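**Open day at Velton, Grollville. A thread.** 2025-06-21

1/ They gave me a lanyard, a map and visitor number 398. The map has two buildings on it and I still walked into the wrong one.

2/ Most of the morning was the simulator. You sit on a stool and watch a rendered arm sort small colored things out of a bin. I have paid for movies with less tension.

3/ The setup they run is called Rosteo. The guide said it went through 823 practice picks overnight. I asked how many went well. He asked if I'd tried the coffee.

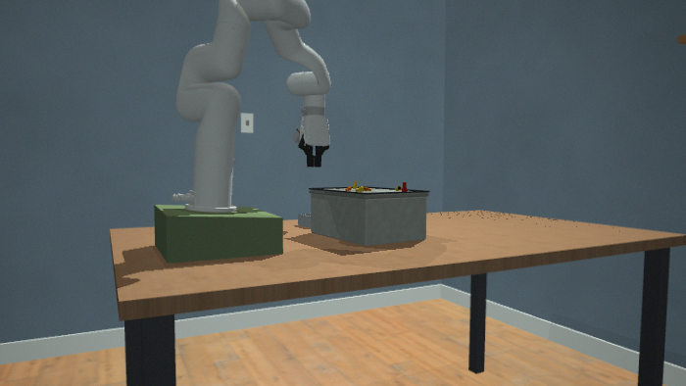
4/ I had tried the coffee. It comes from a machine with 19 buttons, and the one marked "regular" does soup.

5/ A kid in the front row asked if the robot gets bored. Best question of the day. The answer took four minutes and had the word "policy" in it nine times.

6/ Then the Owino people did a talk on grippers. 38 slides. I learned that picking up a small thing next to another small thing is hard, which my toddler could have told them for a cracker.

7/ Would I go again? They're doing another one in April. I've already put my name down. Skipping the soup.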